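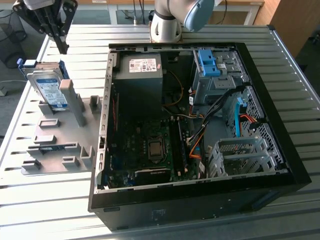 Tastau Drive Copy 5 – Move Your Old Disk to a New One

Tastau Drive Copy is a small program for Windows that makes a full copy of one disk to another disk. You get the same folders, the same programs and the same settings on the new disk, and you do not need to install Windows again. It is made for home users and for small offices which have no own computer department.

License: one payment, for 5 computers
Installer size: 16 MB
Largest source disk: 1000 GB in the Home edition, no limit in the Office edition
Menu languages: English, Portuguese, Spanish, Polish

What the program can do

Copy a whole disk, or only the partitions which you select.
Copy to a smaller disk, if the used space fits on it.
Save the copy as one image file with the ending .tdc.
Protect the image file with a password.
Check the copy after writing and show a report.
Start the copy at a fixed time, for example every Thursday at night.

Before you start

Please close all open programs and connect the new disk. If the new disk is not empty, everything on it will be deleted. The program asks you two times before it begins, and the second time you must type the name of the disk with the keyboard. Some customers find this boring, but we decided to keep it. 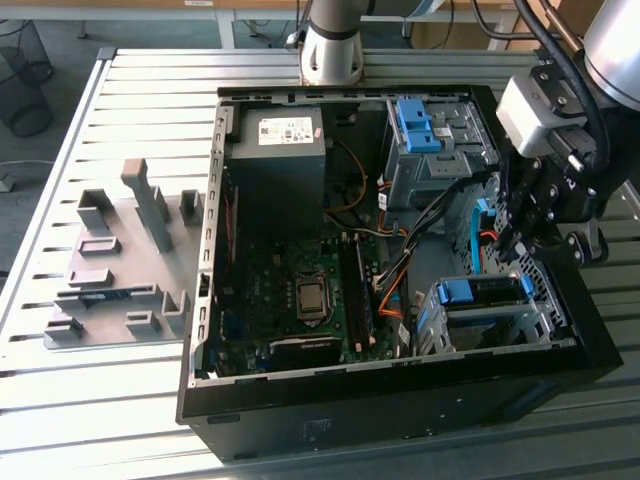 The disk list in the main window shows every disk that Windows can find, with its name, its size and its serial number. When two disks have the same size it is easy to choose the wrong one, so please compare the serial number with the label on the disk itself. In a desktop computer you must switch off the power and take off the side panel for this. It is more comfortable to lay the tower on its side, with the open side up, so that you can reach the drive bays from above. Write the last four characters on paper, close the computer, and then select the disk in the list.

Making the copy

Step 1: Open Drive Copy and click "New copy".
Step 2: Select the source disk on the left side of the window.
Step 3: Select the target disk, or click "Image file" and choose a folder.
Step 4: Mark "Check after writing" if you have the time for it. The work then takes nearly double as long.
Step 5: Click "Start" and confirm.

You can continue to read mail during the copy, but we do not recommend to edit large files.

Compression of image files
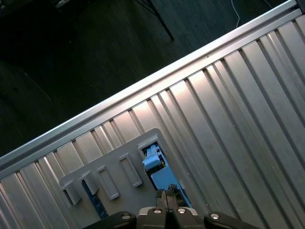
Image files can be saved with three levels of compression: none, normal and strong. Normal is good for most people, and it works very well with text documents and databases. With photos you will save almost nothing, because a JPEG file is already compressed. A picture full of fine detail, like the long ridges and dark grooves of this aluminum surface, makes a larger JPEG than a picture of a plain wall, and our strong level cannot make it much smaller. If your disk contains mainly photos, please select "none" and the copy will be faster.

Changes in version 5

The report can now be saved as a PDF file.
Error 483 (target disk is locked) has now a clear text with a link to the help.
The Polish menu was corrected by Marianna Gajewski. Thank you!
The program remembers the last window size.

Questions before buying

Laurinda Gouveia answers questions about licenses, and Bernardo Barros answers the technical ones. Please write through the contact form and mention your Windows version and the sizes of both disks. Owners of version 4 who bought it in March or later receive version 5 free of charge, with their old key.

Download trial version
Buy Home edition
Buy Office edition
User manual (PDF)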